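Rullis Two-Finger Hand Gripper
6 min read

I get asked once a week whether our grippers can do the washing up yet. No! But they can do more than they could in February, and I sell the things, so I'd better tell you where they've got to before you spend any money with me.

The Rullis is the one most people start with. You hold it in your own hand, do the chore with it as if the two fingers were all you had, and the recordings go towards teaching an arm to do the same job later. There's no arm in the box. People do miss that bit (it's in the title now, Sheldon, thank you), so please read the kit list before you order.

What I like about it is how quickly it makes you humble. You pick up a sponge, lovely. You pick up a mug by the handle, fine. Then you try to get one teaspoon out of a drawer of teaspoons and you're there until lunch. My own feeling is that if a person can't manage a job holding the Rullis, no machine wearing the same fingers is going to manage it either, and that's worth finding out on the cheap version.

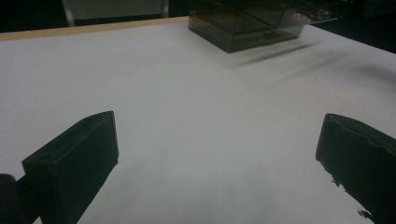

TABLETOP & TIDYING

Small storage boxes on a plain white table are the sort of job I'd point a beginner at. A smoky see-through plastic one with a little tab low on the front looks like nothing at all, and it's a proper test. You can see the partitions through the walls, the plastic catches the light, and a bit of shine in the wrong place is enough to put a learned arm off its aim. The tab is small too, so you need to come in straight. Duyên Đặng at our Prilstead workshop had an arm trained on Rullis recordings put 100 small boxes back on a shelf, and it dropped 19 of them. I thought that was marvellous. She was cross for days.

Wiping down is good now. Really good, on a flat surface with nothing on it. Put a fruit bowl in the middle and the arm we've got will wipe up to the bowl and stop, or wipe the bowl. Folding is still slow, and tea towels are as far as I'd go. Boglárka Gulyás has been trying pillowcases since the winter and I've stopped asking.

SHOP FLOOR

More cheerful news here. Orysia Stasiv runs the packing benches at Mittal in Pristdale and has an arm sorting fittings into trays for part of the day. Same fittings, same trays, same spot on the bench, and it plods along quite happily. She still has a person do the bags, as thin plastic beats it every time. If your work comes in the same shape and turns up in the same place, I'd say have a go. If it arrives in a heap, wait a year and ring me again.

WHAT YOU GET

The gripper, 2 spare finger pads, a charging lead, a carry bag and the printed guide. The guide was rewritten by Venla Ikonen and is much better than the old one, which I wrote. Arm mounts are sold separately, and do check the bolt pattern first or send me a photo of your arm's wrist and I'll check it for you.

Returns are fine within the month as long as it hasn't been in the sink. It isn't waterproof!

Page last updated 6/21/18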